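Pliston's Winter Open Day

Pliston opened its pedal workshop in Stustavmont to visitors on a Saturday in February, and I drove up for the morning session. Doors opened at 10. The sign-in sheet by the entrance asked for your name and what you play.

Clodagh Foley, who runs the assembly side, took our group through. The Zivier delay is built on the first floor, from bare board to boxed pedal. Each one gets played through a small Horgan combo before it ships. She let us try two from the current batch, and the repeats are darker than on the old version. The footswitch is quieter too. 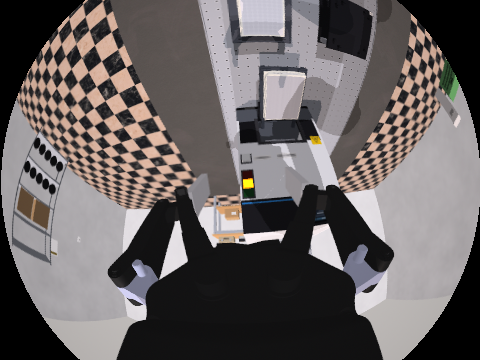 Simulated view with black gripper fingers and a white dotted panel.

Upstairs is the repair bench. Most of what comes in is older fuzz and tremolo units with worn pots or broken jacks. Foley said they handled 666 repairs last year and still stock parts for every model except the first chorus. Turnaround is two weeks at the moment, longer if the enclosure needs repainting.

There was a sale table by the exit with blemished units at a third off. I bought a tremolo with a scratch on the base plate. The delays were gone before noon.

Parking is on the street and fills up early. The next open day is planned for the fall, and sign-up will be through the Pliston mailing list.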